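Does Moving the Fruit Change What People Pick?
Project report, Poltthorpe Hall snack corner

Our starting point was a claim in the Linarthorpe handout we read in week two: put the fruit where people can see it, and they will eat more of it. The handout gives one example and no numbers. Two of us believed it and two of us didn't, so we decided to try it in the hall.

Setup

We had a budget of $80 and spent most of it on apples, oranges and small bags of chips. For the first half of the project the chips were in front and the fruit was behind them. For the second half we switched. People took what they wanted and made a mark on a tally sheet taped to the wall. We ran it for 20 evenings in October, from 7 pm until the lounge closed.

What we got

We ended up with 60 marks on the sheet. Fruit did a little better after the switch, but the difference is small, and most of it comes from a single evening when the dining hall had closed early. Take that evening out and there is hardly anything left to talk about.

We also doubt the sheet itself. On several nights more food was gone than had been marked. The group that ran the Skukon survey last year had the same trouble and reported their totals anyway — we would rather say that ours are weak.

Layout

One thing we argued over was what "in front" means on a surface this small. Everything is within easy reach, and it is hard to believe that a few inches decide anything.
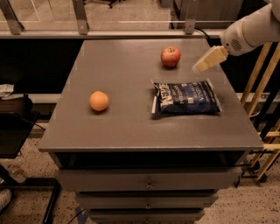 Figure 1. Gray cabinet top with apple, orange ball and snack bag. The bag lies in front of the apple.

If we did this again we would use two separate tables, far enough apart that a person has to choose where to walk. We would also count the food at closing time and drop the tally sheet. The Hosseinzadeh method from our course reader does it that way, and we skipped it to save time, which was a mistake.

For now we don't think our results support the handout's claim. They don't disprove it either.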